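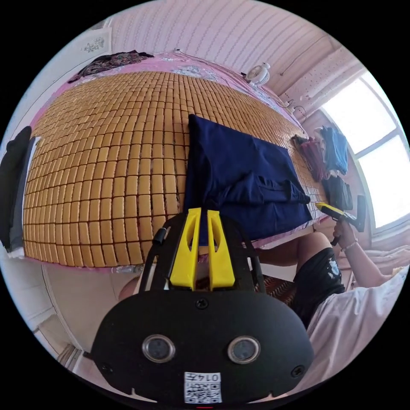

Fig. 1. The bed with the tile mat on it, and a navy garment folded in the middle.

Folding on a bamboo tile mat: what I found out
Project report, textiles and home module
26th October

I picked this subject because I fold clothes on my bed at home and so does everyone else I know, but all the guides I read for the module start with "clear a large table". We haven't got a large table! What we have got is a bed with a bamboo mat over the sheet, made of hundreds of little tan tiles in rows, and I wanted to know if that counts as a decent folding surface.

My question was simple. Does a top come out neater on the mat or straight on the bedsheet?

What I did
I used 5 garments, all plain and fairly smooth, and folded each one on the mat and then on the sheet. That gave me 90 folds by the end, spread over more evenings than I'd planned (I kept getting called for dinner). I stuck to one method, the rectangle from the Kalon leaflet we had in class — sleeves in first, then the bottom up. After each fold I measured the two long sides with a tape and wrote down the difference.

What happened
The mat won for anything thin. It's firmer than the mattress, so when you press a crease down it stays put, and the rows of tiles are handy as guide lines. I stopped using the ruler for lining up hems after the first evening.

The sheet was better for heavier things. My thick jumper slid about on the tiles and I had to hold one side with my elbow. Sleeves were a pain on both, especially navy ones, where I could hardly see the seam in the evening. Doing it near the window in daylight helped a lot, and I'd tell anyone repeating this to start there.

Problems
The tiles move a bit against each other, and thin cotton can get nipped in the gaps. Also my folding got better as I went along, so the later results are probably a bit flattering — I should have mixed up the order.

Still to do
In November I'd like to try the same thing on the floor, and with the Flisent folding board if the department can lend me one. My results table is at the back, with the leaflet.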